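Matetti Support – Demande : plancher chauffant qui s'arrête tout seul, thermostat Arkari
Ouverte le 2025-03-19 par Ginette Lapointe
État : résolue

Bonjour à toute l'équipe,

Bon, je reviens vers vous parce que la réponse automatique (« redémarrez votre thermostat »), je l'ai déjà suivie et resuivie, et mon plancher chauffant continue à n'en faire qu'à sa tête ! Je vous raconte tout depuis le début, tant pis si c'est long.

On a 80 m² en rez-de-chaussée, plancher chauffant à eau, chaudière Skarkmont dans le cellier et votre thermostat Arkari dans le couloir. Tout a été posé en août et je n'avais rien à redire jusqu'à ces dernières semaines. Maintenant le chauffage démarre bien le matin, puis à 8 h pile, plus rien. Le thermostat affiche toujours la petite flamme, donc lui est persuadé qu'il chauffe. Sauf que le carrelage de la cuisine refroidit tranquillement et que je finis la matinée en gilet avec la bouillotte.

Ce que j'ai déjà essayé, pour vous éviter de me le redemander :
- piles du thermostat changées (des neuves, pas celles du tiroir)
- programmation effacée puis refaite entièrement
- mode manuel toute une journée : même coupure, même heure
- pression de la chaudière : 2 bar, l'aiguille ne bouge pas
- les vannes du collecteur, toutes ouvertes, enfin je crois, les petits capuchons tournent tous dans le même sens

La coupure en mode manuel m'intrigue vraiment, j'aurais parié sur un programme fantôme resté en mémoire.

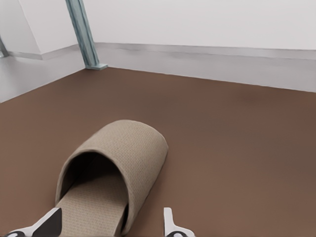
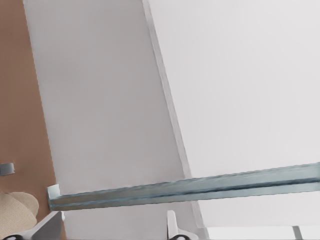 Dans l'ordre : pantoufle beige sur sol brun, panneau blanc.

Suite du ticket, après l'appel de Babak Ansari. D'abord merci à lui, il a été d'une patience d'ange pendant que je cherchais ma lampe de poche. Il m'a fait entrer dans le menu installateur (appui long sur les deux flèches, je le note pour les suivants, ce n'est nulle part dans la notice) et lire les valeurs une par une. Consigne normale, sonde d'ambiance normale, délai anti-court-cycle normal. Il m'a ensuite demandé de regarder le boîtier du collecteur au moment de la coupure. J'y étais le lendemain avec mon café, et là, surprise : le voyant de la pompe s'éteint à 8 h alors que celui du thermostat reste allumé. Donc l'ordre arrive bien, c'est la pompe qui n'est plus alimentée !

Babak pense alors à l'aquastat de sécurité, celui qui coupe la pompe quand l'eau est trop chaude. La Skarkmont était réglée sur 60 °C au départ, et pour un plancher il paraît que c'est beaucoup trop si la vanne mélangeuse fait mal son travail. J'ai baissé comme il me l'a indiqué. Résultat : eau plus douce, coupure identique. Fausse piste, mais on a gardé le nouveau réglage.

Suite encore. Ma voisine Bimla Chauhan est passée rendre un plat, je lui raconte mes malheurs et elle me demande si la pompe n'est pas sur le même circuit que le ballon d'eau chaude. Chez elle l'électricien avait fait ce coup-là. Je suis allée voir au tableau et oui : le fil de la pompe repart du contacteur heures creuses ! Et mes heures creuses se terminent à 8 h. J'ai mis le contacteur sur marche forcée pour vérifier, et à midi le carrelage était encore tiède jusque devant l'évier.

Reste à comprendre pourquoi ça marchait avant. Kanako Takeda, de l'entreprise Mirzaei qui avait fait la pose, est venue ouvrir le tableau. Le contacteur était resté en marche forcée depuis la mise en service, et quelqu'un (bon, moi, en faisant la poussière là-dedans) l'a remis sur auto. Elle a ramené la pompe sur un disjoncteur à part, remis le ballon en heures creuses et collé une étiquette. Elle a aussi vérifié la vanne mélangeuse, rien à changer.

Depuis, aucune coupure. Vous pouvez fermer le ticket. Si vous pouviez juste ajouter à votre fiche d'aide une ligne sur l'alimentation de la pompe, et l'accès au menu installateur tant que vous y êtes, ça rendrait service. Et pouvez-vous me confirmer que je garde la courbe de chauffe d'origine ?

Ginette

Réponse de Parisa Heydari, support : oui, gardez la courbe d'origine. La remarque est transmise pour la fiche d'aide. Ticket fermé.

Contact | © Matetti, tous droits réservés | Haut de page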